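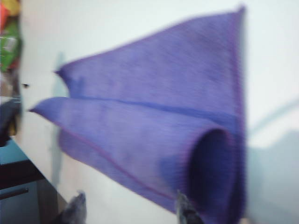 **1/** I went to the Prestness on Saturday, the small movie theater that most people in town drive past on the way to the multiplex. I've been going there for years and never written anything about it. A few posts on what it's like, for anyone who has been thinking of trying it.

**2/** The basics first. It has two screens. The big one is downstairs and has 300 seats. The small one is up a flight of stairs and is used for older movies, subtitled movies and anything that has been out for more than a few weeks.

**3/** You can buy tickets online or at the window. The website is slow and logs you out if you take too long picking seats. The window opens half an hour before the first show of the day. I've only seen the window line go out the door for kids' movies and for the week before Christmas.

**4/** Seats are numbered downstairs and open upstairs. People get this wrong all the time. If you're upstairs and someone tells you that you're in their seat, check their ticket. It will say "general" on it.

**5/** Downstairs I sit in the back third, a little left of center. The speakers on the right wall are louder than the ones on the left. The staff know about it. It has been that way since the new sound system went in and you stop noticing after ten minutes or so.

**6/** The picture downstairs is very good. They replaced the projector a couple of years ago and dark scenes look dark now. The old one made every night scene gray. If you gave up on the place back then, that part is fixed.

**7/** Upstairs is older. The screen is smaller and there is a faint line in the bottom corner where it was repaired. I like it better up there anyway. It's quiet, the rows are far enough apart to stretch your legs, and the people who come to an old thriller on a weeknight came to watch it.

**8/** What I saw on Saturday was Clusar, a science fiction movie set almost entirely on one cargo ship. I had read nothing about it except that it was long. It is long. The first hour is mostly people repairing things and talking over the radio.

**9/** I thought that hour was the best part. You learn where every corridor goes, so when the lights go out later you know where everyone is. The last twenty minutes explain too much. There's a speech about the company that owns the ship and it could have been cut completely.

**10/** Worth seeing on a big screen, mainly for the sound. The hull noises come from behind you. The woman in front of me turned around twice to see who was kicking her chair, and both times it was the movie.

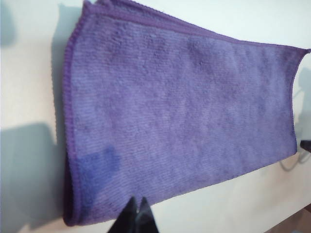
**11/** Snacks. Popcorn is popped there and the medium is enough for two people. They put butter on halfway through filling if you ask, so the bottom half gets some too. Soda is from a fountain. Coffee is fine before the evening shows and not so good after, when the same pot has been sitting.

**12/** They sell a local root beer in glass bottles. You have to pour it into a cup before you go in. I was told this is an insurance matter, and I believe it, having heard a bottle roll down a sloped floor during a funeral scene.

**13/** Candy prices are the same as everywhere, so too high. The one bargain is the small bag of chocolate-covered raisins by the register. It's a decent size and costs less than the boxed version behind the glass.

**14/** Parking is the weak point. The lot behind the building holds very few cars and half of them belong to the restaurant next door. Use the street on the north side after 6 p.m., when the meters are off. Don't park at the bank – they do tow, including on weekends.

**15/** Getting around inside: the downstairs screen is level from the street and has wheelchair spaces at the back and at the end of row F. The upstairs screen has no elevator. That's a real problem, and it means some people can't see anything in the classics series. I've asked about it. The answer was that they've had it priced and are looking at grants.

**16/** Captioned shows are on Sunday afternoons and the first Monday of the month. The listings mark them with "OC" and it's easy to miss. They also have two headsets with volume control at the ticket window. You leave a driver's license and get it back when you return the headset.

**17/** The spring schedule upstairs has a theme this year, which is movies about water. Some of the choices are a stretch. The one I'd recommend is Brynjólfsdóttir, an Icelandic drama about a woman who takes over her father's fishing boat and finds out what he owed on it.

**18/** I saw Brynjólfsdóttir when it first came through and I'm going again. Very little music, a lot of weather, and one scene at a bank counter that is more tense than anything in Clusar. It's subtitled and the subtitles are white on white now and then, when the boat is in fog. Sit close.

**19/** It plays on Wednesday, April 15, 2026, at 7, one night only. The upstairs room is small, so I'd get a ticket ahead of time.

**20/** Also in the series is Dratis, a disaster movie about a flooded subway. I can't recommend it as a good movie. The water changes color between shots and the hero's jacket is dry in half of them. I can recommend seeing it with other people, who will laugh at the same parts you do.

**21/** In August they turn the big screen over to old musicals and monster movies for matinees, and the air conditioning alone is worth the ticket. Last summer the matinees were the only thing I did on Tuesdays. Bring a sweater if you sit near the front – the vents are right above the first rows.

**22/** Membership: I have one, and my card number is 2129, which tells you it isn't a huge club. You get money off each ticket, a free popcorn on your birthday and the printed schedule in the mail. It pays for itself if you go every month. If you go three or four times a year, just buy tickets.

**23/** The printed schedule is better than the website. It has a short paragraph on each movie, running times that are correct, and the captioned shows in bold. There's usually a stack of them on the radiator in the lobby if you're not a member.

**24/** Things I'd change: the website, the hand dryer in the downstairs restroom that you can hear in the back row, and the ads before the movie. The ads have gotten longer. On Saturday the listed time was 7:15 and Clusar started at 7:36.

**25/** Things I hope they leave alone: the curtain, which still opens before every show downstairs, and the short break in anything over three hours. The multiplex won't give you a break. The Prestness puts the lights up, sells you a coffee and rings a bell when it's time to sit down.

**26/** A few people have asked whether it's okay for kids. Downstairs, yes, any weekend matinee. They have booster seats in a bin by the door and keep the volume lower for those shows. Upstairs I'd wait until they can sit through something slow.

**27/** Someone else asked about the balcony. It's closed and has been as long as I've been going. You can see it if you turn around before the lights go down. The front rail is still painted gold.

**28/** I'll post again after Brynjólfsdóttir. If you have the spring schedule and see a mistake in the times I gave, reply and I'll put a correction under this one.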